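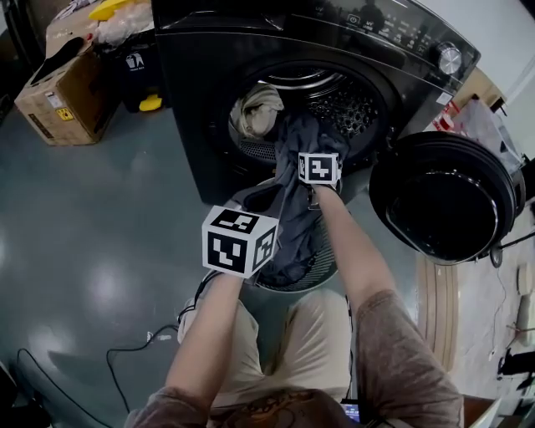 Clothes diary keepers wanted for the Drernum wardrobe study

Do you have a shirt you've worn for ten years and still love? Or a pile of things you bought on a whim and never touched again? Either way, we'd love to hear from you!

Drernum is a small research group looking at how long everyday clothes last and why people stop wearing them. We're looking for 300 households to keep a simple clothes diary for 20 weeks. Big families, roommates, people living alone, folks who iron everything and folks who don't own an iron are all very welcome.

What you'd do

You pick 5 garments you wear often and jot down each time you wear, wash, mend or lend one of them (a line or two is plenty). Once a month we send a short set of questions about fit, fading, pilling and how you feel about each piece. At the end, Rianne Verbruggen or Siebe Schouten will call you for a relaxed chat of half an hour or so, and in our pilot those calls were the best part. People have wonderful stories about their sweaters!

Who can join

Anyone 18 or older who does at least part of the laundry at home. You can keep the diary on paper or online, and we mail the paper version with a stamped return envelope. No sewing skills needed, and please don't change your habits for us. If you wash your jeans twice a year, go right ahead and write that down.

What you get

A $400 payment per household, half at the start and half after the final call, plus a copy of our mending booklet, written by Ese Amadi.

How to sign up

Fill out the form on the Drernum website by 17 June 2020, or leave a message for Ans Van den Broek at the study desk. Tell us who lives with you and which garment you'd pick first. We'll reply to everyone, including those we can't fit in this round.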